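Print this story | E-mail this story

Toy library moves to larger space, adds block tables

By Ursina Schnyder
Friday, August 16, 2019

The Stikell Toy Library has moved out of the basement of the old savings bank and into a ground-floor storefront next door, giving families three times the shelf space and a room where children can sit down and play before choosing what to take home.

The library lends nearly 3,000 toys, puzzles and games to 198 member families. Until this summer most of the collection was kept in stacked bins, and parents had to ask at the desk for anything that wasn't on display.

"People would come in for a puzzle and leave without ever knowing we had trains," said director Paula Mizuno. "Now they can see what there is."

Blocks are the most borrowed item and have been given the front half of the new room. The library owns 17 sets, from plain cubes to colored shapes for toddlers. Each set is sorted and counted when it comes back, and pieces that don't belong go into a drawer at the desk until their own set turns up.

For the play tables, the library ordered boards from Standik, a cabinet shop on Mill Road. They can be lifted off and washed, or carried to the floor for smaller children. The shop sold them at cost and has offered to sand them again when they wear down.

Work on the storefront began in April. The floor was replaced and a ramp was built at the street door - the basement had only stairs, and strollers had to be left at the top. The rent is higher than it was at the bank, and the yearly fee will go up by $3 to help cover it. Families who have already paid for this year won't be charged the difference.

Borrowing rules stay the same. Members may take home up to three items at a time and keep them for two weeks. Large items such as play kitchens and ride-on toys can be reserved by phone.

Jamanska, the bakery on the corner, will keep the after-hours return box inside its front door, and returns left there are picked up each morning. Toys should be clean and in a closed bag, with the member's card number on the outside. Loose pieces found at home later can be dropped in the same box - an envelope marked with the name of the set is enough.
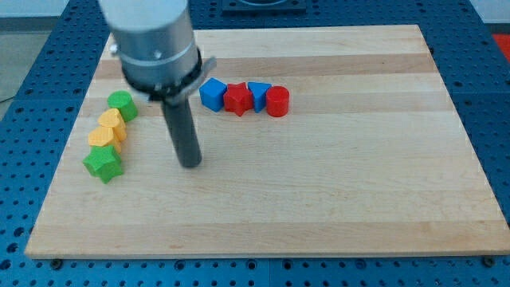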